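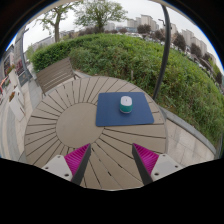

Margarida Magalhães

# A Pipeline Decision Moves to November

The state Public Utilities Board will not rule on the proposed Vorkska natural gas pipeline before November, its chair has told county officials, extending a review that has already outlasted two legislative sessions. The delay leaves landowners, town governments and the developer, Primen, without a firm answer on a project that would cross 172 parcels of private land in the southern part of the state.

Primen applied for its certificate with the expectation of a single heating season between approval and first delivery. The line would run from the compressor station at Bredel to an existing interstate connection north of the Daneshvar Reservoir, and would replace supplies now carried by truck to several industrial customers. The company maintains that the route was chosen to follow existing utility corridors wherever the terrain allowed.

Opponents dispute that account. At the most recent public hearing, held in the Bredel high school auditorium, speakers from the reservoir towns argued that the line leaves the established corridor at the point where the watershed is most exposed. The towns draw their drinking water from the Daneshvar, and their joint filing asks the Board to require a crossing at least 3 miles farther downstream. Primen's engineers have responded that the alternative would mean steeper slopes, more clearing and a second river crossing.

The question before the Board is a narrow one in law. Under the state siting act, it must find that a project serves a public need and that its environmental effects have been reduced as far as is practicable. The act does not ask whether natural gas should have a place in the state's energy supply at all. Much of the testimony has nevertheless concerned exactly that, and the hearing officer has admitted it to the record while cautioning that its weight will be limited.

That caution has frustrated those who see the Vorkska line as a commitment lasting well beyond the present debate. The certificate, if granted, would run for 50 years. Several members of the legislature have proposed shortening the maximum term for new gas infrastructure to 30 years, with a full review required for any renewal. The bill passed the Senate's energy panel this spring and has not been scheduled for a floor vote. Its sponsors concede that it would not bind the Board in a case already pending.

Labor organizations have taken the opposite view. Representatives of the building trades testified that the construction work would be local and well paid, and that skilled crews have been leaving for projects in neighboring states. They have asked the Board to confirm its schedule in writing. Business groups in Bredel have made a similar request, pointing to two manufacturers that postponed expansion plans until the question of supply is settled.

For property owners along the route, the delay has practical effects. Survey permissions signed at the outset of the case have begun to expire, and Primen has started asking for renewals. Some owners have declined. A certificate would carry with it the power of eminent domain, and attorneys for a group of farm families have asked that no surveys proceed on contested parcels until the final order is issued. The Board has taken the motion under advisement.

County governments occupy an uneasy position between the parties. They would receive new property tax revenue from the line, but they would also bear the cost of emergency planning and of repairs to rural roads used by heavy equipment. A draft agreement circulated among county attorneys would have the company post a bond against road damage before work begins. Primen has accepted the principle and disputes the amount.

The Board's staff attributes the new schedule to the water study, portions of which were returned to the consultant for further sampling during low summer flow. The revised study will be open to written comment once it is filed. Comments already submitted remain part of the record and do not need to be sent again.

Two of the Board's members reach the end of their terms before the decision date. The governor's office has not said whether they will be reappointed, and the siting act permits them to continue serving until successors are confirmed. Filings in the case may be read at the Board's offices and at the Bredel town library.

*Information in this article is current as of 1 June 2019.*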